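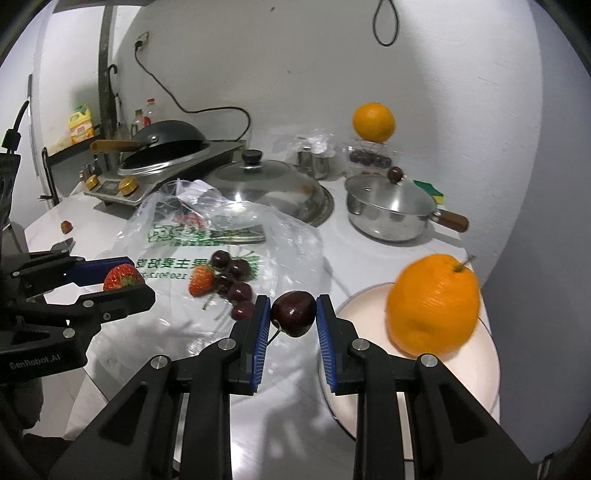
3.2 Mixed soft fruit on reused retail film

Sweet cherries (cv. Stodar) and strawberries (cv. Cabral) were sorted on the original retail bag, laid flat as a liner. Of 702 fruits received, 676 were retained; the rest were excluded for split skin. Stems were left attached.
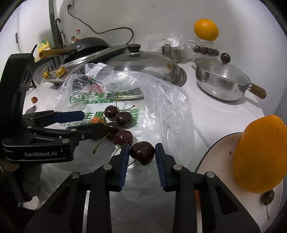 Figure 2. Dark red cherries and a strawberry on the plastic bag, stems in place.

Skin damage was scored on the Wenda scale, and contact marks were recorded separately for each species.

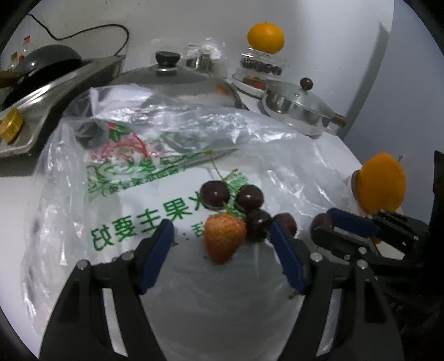
Liner creasing was treated as a covariate. Film that has been crumpled does not return to a flat surface – folds remain between fruits, as they do around the strawberry and the cherries grouped beside it – and contact area therefore varies with position. The Troler correction was applied to batches of 100, with 2 readings per fruit.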